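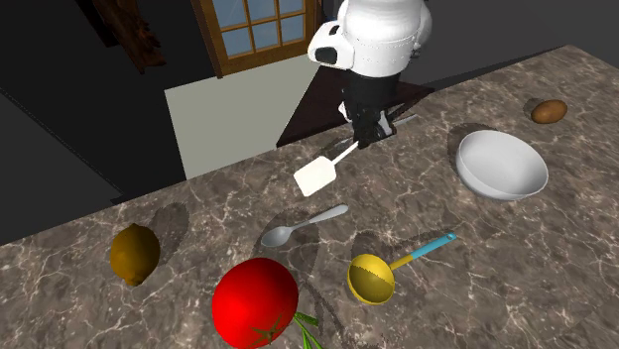

Wulimine wrote:

> Has anyone on the list sealed marble with the Jatness penetrating
> product? The can says one coat. My slab still darkens under a glass
> of water after 6 minutes. I don't want to put down a second coat if
> the first one never cured.

Six minutes is short for a sealed slab but normal for one coat on a honed finish. The pores are more open than on a polished face, and the first coat mostly disappears into them.

Before recoating:

- Wipe a hidden corner with mineral spirits. If the rag drags or picks up a tacky film, the first coat sat on the surface and has to come off.
- If the rag comes away clean, recoat. Leave it wet for the time on the can, then buff *everything* off.
- Repeat the water test on Tuesday or later — not the same evening.

None of this stops etching. Lemon juice will dull calcite with or without sealer, and the only fix is to rehone. I go to 2000 grit for a near-polish, wet, on a flat block.

The Erstead archive has an older thread on this, message 116. Ignore the part about vinegar.

Also, does anyone still have the Meijer pad chart? My copy is missing the second page.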